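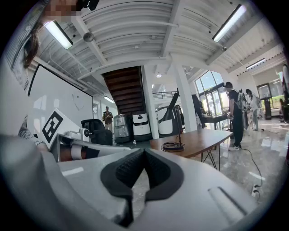 Photo: Plenent / Ellthorpe workshop

The rubber wears out first. Everyone who comes to Ellthorpe to learn the hand-held grippers expects trouble from the electronics, and they spend the first morning glaring suspiciously at cables. Meanwhile the jaw pad, a lump of black textured rubber shaped like a rounded V, is quietly going bald.

Plenent's shop manual, known here as the Macaraeg after the town where it was printed, gives a pad 2266 grips. The staff change theirs every Sunday and let the manual keep its opinion. Changing one takes 26 minutes if you have done it before. If you haven't, it takes until lunch, and you will meet the linkage.

The white linkage is the part that sits beside the pad, and it dislikes being helped. You ease the old pad off, wipe the seat with alcohol, press the new pad home and squeeze 100 times by hand, feeling for a catch. Most people feel one at 40 and decide they imagined it. They did not.

Then there is the marker, the black-and-white square on its angled white plate. Software reads it to work out where the gripper is in space, and takes a thumbprint as a personal insult. A plate knocked slightly crooked is worse, as the machine will go on reporting its position with complete confidence, from the wrong place.

Divham, the sister shop, lost 2 days in April to a plate like that. They swapped the cable, then the computer, then the other cable. The cure was a quarter turn of a screw. Divham now keeps the screwdriver on a hook by the door, and Ellthorpe, which has never let the matter drop, keeps asking to borrow it.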